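Clokcombe Robotics Club: Spring Progress Report
By the club advisor, May

Last updated: May, 4:30 p.m.

Students moved on to two-arm tabletop work this term, using everyday items such as a pen holder, a glass bowl and a water bottle. 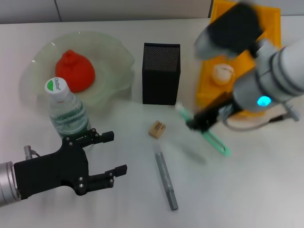 Work to date
The club has held 10 sessions of 45 minutes each. Students logged 50 practice runs on the desk-clearing task. Most failed runs came from poor grip on thin items, so we slowed the closing speed and reran those.

Spending
The Zoka grant paid for spare gripper fingers and cables. We have used 30 percent of the parts budget.

Next
Students will write their own task plans before the Grullthorpe meet. We still need a second power supply and will send a quote.

Related
Winter progress report
Grullthorpe meet: rules and entry form
Rizk Hall lab hours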